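How to Clean Refrigerator Coils and Door Seals

August 2021

A refrigerator that runs all day long usually has one of two problems. Either the condenser coils are covered in dust, or the door seals no longer close tightly. Both jobs can be done in one afternoon with things you already have at home.

What you need

A vacuum with a narrow hose attachment
A long coil brush (mine is a Kan, any brand will do)
Dish soap and warm water
An old toothbrush
Two soft cloths
A flashlight

Finding the coils

On older models the coils are on the back, in plain sight. On most newer ones they sit underneath, behind a grille at the floor. A few built-in models have them on top. Check the manual before you start pulling panels off.

Cleaning the coils

Unplug the refrigerator. If you can't reach the plug, switch off the breaker. The food will be fine for an hour as long as the doors stay shut.

Snap or unscrew the grille and set it aside. Look in with the flashlight and vacuum up whatever is loose. Then work the brush between the coils, pulling toward you, and vacuum again. Don't force the brush. The tubing can bend, and a bent tube is an expensive repair.

If the coils are on the back, move the refrigerator out slowly. Lay down a sheet of cardboard first if you have soft flooring — vinyl tears easily under the wheels. Watch the water line if you have an ice maker.

Cleaning the seals

Side-by-side models have two full-length seals, so allow more time for them. Take down any magnets and photos before you start, or they will end up on the floor.
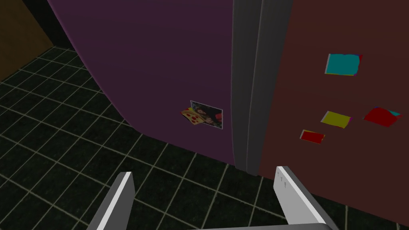

Side-by-side doors, with the handles at the center.

Wipe the seals with warm soapy water. Open up the folds with your fingers and use the toothbrush inside them. Go over everything with a clean damp cloth, then dry it. Skip the bleach, as it makes the rubber brittle.

Testing the seals

Close the door on a dollar bill and pull. You should feel some drag. Try it every few inches along the top, side and bottom. If the bill slides out freely, warm that part of the seal with a hair dryer on low and press it back into shape. A seal that is torn or still loose after that needs replacing.

How often

Once a year is enough for most kitchens. I do mine in April. If you have pets, do the coils twice a year.

— Botond Simon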